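October 14, 2023
Nestonley shop, bench 2, two-arm cell

Re-zeroed both arms after moving the bases on the rail. Left arm came back clean. Right arm was off at the wrist, traced to a mounting screw in the base that had backed out. Retorqued, zeroed again, OK.

Cable routing: purple leads now run outside the forearm with a loop left at the wrist. With the loop pulled tight the left lead snagged on the elbow at full reach. Leave the slack in.

Ran the bottle routine on the wine rack, Tikkanen script, speed limit at 50 percent. Log is 452 lines, saved under Tretine. One timeout on the left gripper at line 99, not reproduced. Possibly the connector, possibly the bus. Swap the connector first.

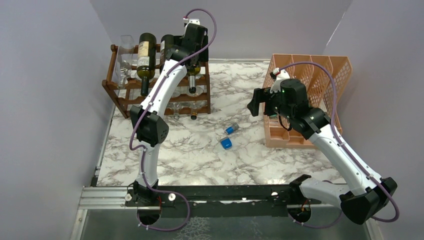
Approach height over the top tier needs another look. The script takes one height for the whole rack and the label side of a bottle sits differently from the neck. Try a separate value per tier.

Right arm: park pose is too close to the organizer. Move it toward the rail before the next run and update the Florkum config to match.

To do: thread locker on the base screws, both arms. Label the leads at the base end.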